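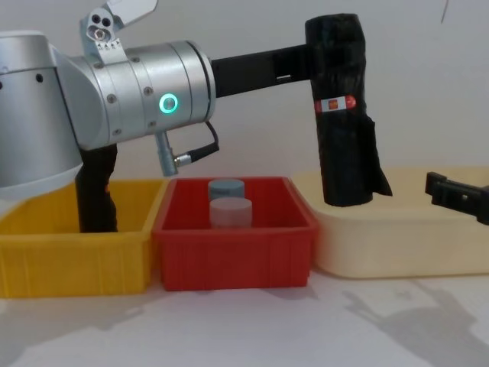
Community Health - Interim Reports

Skurbridge Falls Prevention Service: progress to the end of October

Prepared for the Holloway grant panel by Ingeborg Böttcher

Recruitment. Letters went to 2,000 registered patients aged 70 and over. Of these, 587 returned the balance questionnaire and 64 were offered a place on the strength course. Referrals from the Nelthorpe practice started late and are not in these totals.

Delivery. Each course runs for 6 weeks, with one supervised class a week and a home exercise sheet. Trinity Szabo leads the classes. The sheet was reissued in larger type after the first intake. 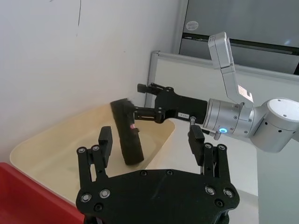 Gripper and second arm.

Data. Attendance is entered on the day. Follow-up scores are incomplete - two classes used the old form, and Emmett Kapoor is re-entering them. No outcome figures are given in this report for that reason.

Spending. Room hire is under budget, transport over. We ask to move the difference between the two lines.

Next period. Second intake, Nelthorpe referrals, full follow-up scores.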